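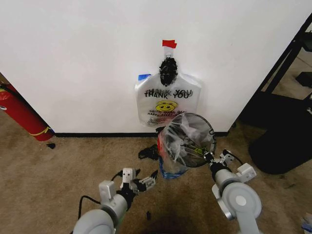
Lingyun Lü escreveu-me a dizer que dedos segmentados são bonitos nas demonstrações, mas que para sacos de plástico continua a preferir a velha pinça paralela. Percebo a ideia, e até há uma semana assinava por baixo!

Passei os últimos 8 dias a comparar a Rulari (duas garras, a minha pinça de sempre) com a mão de vários dedos da Wakar, e estou rendido. O plástico fino foge, dobra-se, cola-se a si próprio - e a câmara de profundidade detesta tudo o que é transparente. O saco branco do "THANK YOU" na parede tem ao menos letras vermelhas e pretas para a visão se agarrar. Já o plástico transparente sobre o aro de rede é um pesadelo à parte.

O que mais me entusiasmou foi segurar o aro pelo cabo. Com a pinça, rodava-me sempre no pulso; com os dedos da Wakar consegui 11 tentativas seguidas sem corrigir a pega (sim, contei, e sim, fiz uma dança). No controlador fiquei-me pelo Flokby, com o limite de força no nível 2. No 3 já esmaga demais.

Falta-me experimentar os dois braços em simultâneo com objectos pendurados, que é onde o atraso do comando se nota mais. Lingyun, em Abril levas a tua pinça e fazemos o teste lado a lado?

Pesquisar neste blogue Procurar

Contacto | © Todos os direitos reservados | Voltar ao topo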